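Search stories, authors, tags

The Level at Kilton

The gauge at Kilton lock read high by 6 millimeters. Radoslava Procházka established this by the usual method, with a steel tape and a lamp, at the start of the night shift. She entered the figure in the log and initialed it.

The previous entry was in her father's handwriting. It gave the same error, in the same direction, and it was eleven years old.

She turned back through the pages. Between his entry and hers there were only routine readings, taken twice a day by keepers from the Jorbridge office, all of them uncorrected. The float had been replaced in that time. So had the chain, the pulley and the Bachmann recorder, whose drum now turned once in 8 days. An error in the float should have gone out with the float. 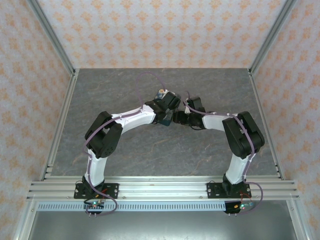
She checked the datum next. The brass bolt was set in the lock wall below the coping, and the certificate gave its height above the Hisano benchmark, 300 meters downstream. The level and tripod were in the hut. She ran the line out along the towpath and back again, reading the staff by lamplight. The misclosure was within tolerance. The bolt had not moved.

That left the water. Still water in a closed chamber has one level. She measured at the upper gate and at the lower gate, then at the ladder recess. The three readings agreed with each other and disagreed with the gauge.

At 2 a.m. she telephoned Jorbridge. The duty engineer asked whether the discrepancy affected navigation. She said it did not. He asked whether it had changed during the shift. She said it had not.

"Then apply a constant," he said.

"There's no constant on file."

"Your father must have used one."

She said she would look, and replaced the receiver.
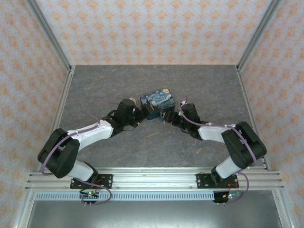
The correction book was in the lower drawer, under the spare charts. It listed 16 instruments, most of them withdrawn from service. Against the Kilton gauge her father had written minus 6, and in the column for cause he had written the word "known." No reference followed it.

She read the column again from the top. Every other instrument had a cause: worn pivot, stretched chain, silt in the well. He had been a careful man with causes. When her mother left he had given it one line at supper, with the month, July, and the reason, and had then asked for the salt.

Radoslava went out with the lamp and took the reading a fourth time. The chamber was flat and black to the gates. The pointer stood where it had stood before.

In the hut she uncapped the pen. Under cause she wrote "not known," and under that the time, 3:40. Then she applied the constant, carried it through to the discharge sheet, and began filling the boiler for tea.

14 comments
Share 22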